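Jukora sorting cell: progress report to the Skondow programme office
6 min read
Period covered: January to 03/04/2024

You asked for a plain account of whether the second tranche has bought anything. My answer is: some things, fewer than the January plan promised. The cell at Clellum runs. It picks mixed objects out of a wire basket and puts them on or into the stepped boxes, and it does so without a person standing next to it for most of a shift. Whether it would keep doing so if we stopped fussing over it is another matter, and most of this report is about the fussing.
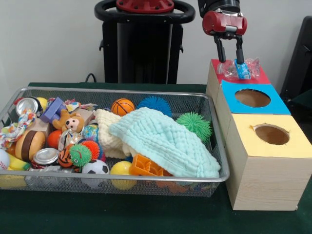
Clellum Workshop, Cell Maintenance Team

The gripper is where the hours have gone. We replaced the finger pads twice. The supplier's sheet gives them a life of 400 cycles before inspection; our first set was slipping on cartons after 27. I don't blame the pads entirely. The closing force had been left at the factory value, and once we lowered it and reset the finger spacing the second set lasted 644 cycles before we took them off. That is one set, on one cell, and I would not plan a budget around it.

Clear plastic remains the worst of the load. Crumpled bottles and wrappers give the fingers very little to hold, and the closing check still reports a good grip when there isn't one. Rao sent a revised threshold for this check. It helped with cartons and did nothing I could measure for bottles.

The cloths are better than I feared. They do drag neighbouring toys along with them, so we now lift slowly for the first part of the move and accept the lost time. 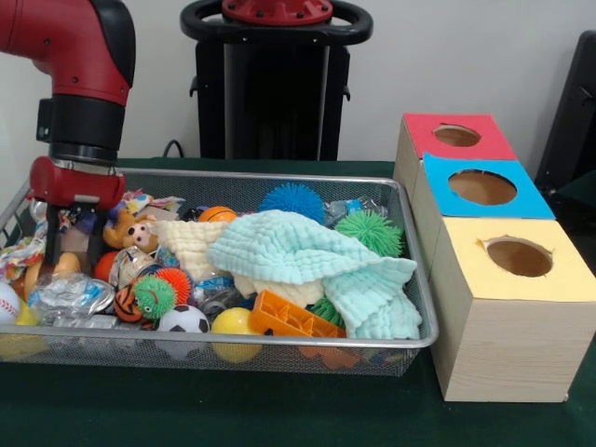
Skondow's reviewer, reading the draft of this section, asked why the wrist and cable were being checked every morning when the plan says weekly, and whether the extra labour was being charged to the grant. It is. The wrist screws had worked slightly loose on two occasions, and a weekly check would have found them late. The daily check takes 22 minutes, including wiping the fingers and running the arm to its home position. I would like to go back to weekly and can't yet justify it.

Still open:
- a spare gripper housing, ordered in January, not delivered
- written steps for re-teaching the basket position after it has been moved
- a bottle test that all parties accept before it is run

I can't support releasing the third tranche in full until the last of these is done. Half would cover pads, the housing and the daily checks up to the next report.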